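The Second Life of the Plastic Tulip

December
By the Jiltavton Home Pages desk

The woman who does the flowers for Figueroa would prefer that we not call them flowers. She would also prefer that we not call them fake. "Permanent" is the word on the invoices, she says, and she says it in the voice of someone who has lost an argument with a marketing department. "Permanent stems. It sounds like a medical condition."

Figueroa rents arrangements by the month to offices, hotel lobbies and waiting rooms in Turnberg and the towns nearby. The catalog runs to 1,514 items, and she admits that a good share of them are the same hydrangea in different moods. Her own work starts after the catalog, when the stems come out of the box flattened and pointing the wrong way and somebody has to persuade them into a vase.

We asked how she begins. She begins, apparently, by doing nothing. Everything goes down on the table first, laid flat and well apart, and she walks past it a few times on the way to the coffee.

"If you build straight out of the box you use whatever is on top, and whatever is on top is always the red filler," she says. "The bushy one with all the little star shapes. It's a bully. Put it in first and you've made a red arrangement, whatever you told the client." 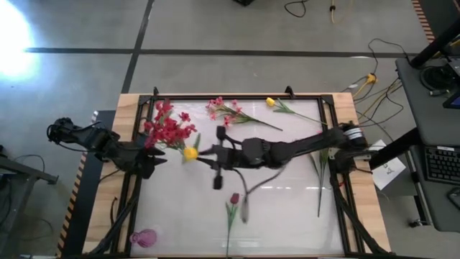
Tulips she regards as a different sort of problem. A real tulip keeps growing in the vase and leans toward the window, so people expect a tulip to have opinions. An artificial one stands to attention forever. Her fix is to warm the stem in her hands and put one bend in it, low down, and then stop. "One bend is a tulip. Two bends is a drinking straw."

She is firm on yellow. A single yellow bloom among reds and pinks looks to her like a decision, and a pair looks like a sale. She has a similar rule about pink sprays, which go in at a slant, with the thin green parts left showing, even though every new hire at Figueroa wants to push them down until only the petals stick out. "They cram. I did it too. You're paying for the stem, so let people see some stem."

What about heads that come off? They come off constantly. She keeps a drawer of them, 200 at the last clear-out, and claims that most can go back on with a dab of glue and a little dishonesty about the angle. The others wait in the drawer for a purpose. She has been promising for years to think of one.

The vase gets chosen last, a habit that drives the rental side of the business up the wall, as they like to ship the vases ahead. She is fond of the cut-glass ones from Skarau, partly for the weight and partly for the facets, which break up the view of what is going on inside. With plain glass and artificial stems you can see the wire ends, and then you have to add water, or the clear resin that is supposed to look like water, and she has views on the resin that we agreed to leave out.

"A narrow neck does half your work," she says. "It holds everything in a bunch and lets it fan out on top. With a wide mouth you need a grid of tape, or chicken wire, or prayer."

Height is the other thing people get wrong. Her rule of thumb is that the stems should stand taller than the vase by half again, and then she goes over it, every time, on purpose. Short arrangements look like they're hiding. A glossy table helps, she adds, since you get the vase twice and only rent it once, but then every fingerprint gets doubled too.
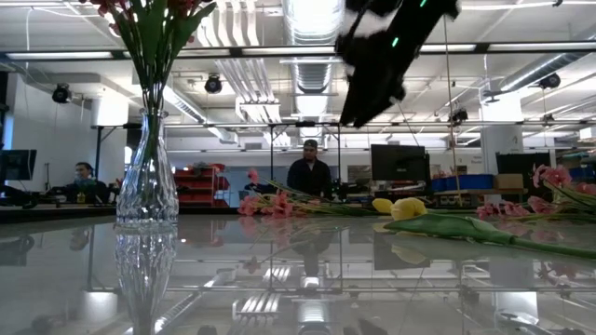
One reader who wrote in after our spring piece on houseplants took the view that artificial flowers are simply dust with a color scheme, and asked whether we would be covering wax fruit next. We put this to her.

She took it well. Dust, she says, is the whole job. Figueroa swaps out 170 arrangements a month, and the ones that come back are rarely broken or faded, only gray. The small-petaled kinds are the worst. They go head down in a bag with a cup of coarse salt and get shaken, a method she learned from a library book and has never found a reason to improve on. Tulips just get wiped.

"Real flowers don't get dusty because they don't last long enough. I wouldn't brag about that, if I were a real flower."

Does she keep any at home, of either sort? There is a long pause. She has a cactus. It was a gift, and she watered it for most of a year before she touched it and found out it was one of theirs.

Last updated: December

Recent in Home Pages
Wax Fruit: A Reader Gets His Wish
Spring Houseplants, and What Happened to Ours
Is 1,000 Buttons Too Many Buttons?
The Skarau Factory Shop, With a Trailer
Getting Candle Wax Out of a Good Tablecloth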